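Block Sorting and Stacking Helpers Wanted, Part Time, Henudier

Henudier is hiring part-time helpers for the block tables at our Ashby site. Shifts run four hours, mornings or afternoons, Monday through Friday.

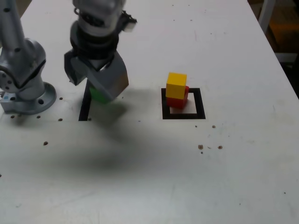 The work is simple but it has to be done the same way each time. You will set colored cubes on a white tabletop, inside or outside black square outlines, following a printed sheet. Some layouts call for single cubes and some for short stacks, such as yellow on red. When a layout is finished you check it against the sheet, initial the line and clear the table for the next one. A full set is 556 layouts. Most people need several weeks to get through one.

Other duties:
Wiping down tabletops at the end of a shift
Sorting cubes by color and pulling out any with chipped corners
Entering sheet numbers in the log
Restocking the Drelora bins

You should be able to stand for an hour at a time, tell red, green and yellow apart without trouble, and read a simple grid. Experience is not required. Training takes two shifts and is paid at the regular rate.

Helpers who complete their first full set receive a one-time payment of $500. Parking is free in the lot behind the Zoltgate building. There is no bus on that side after 6 p.m.

To apply, send a short note with the shifts you can work to Aaliyah Després, Henudier, Room 688, Ashby. Please write "block tables" on the envelope. Applications are open until the end of April.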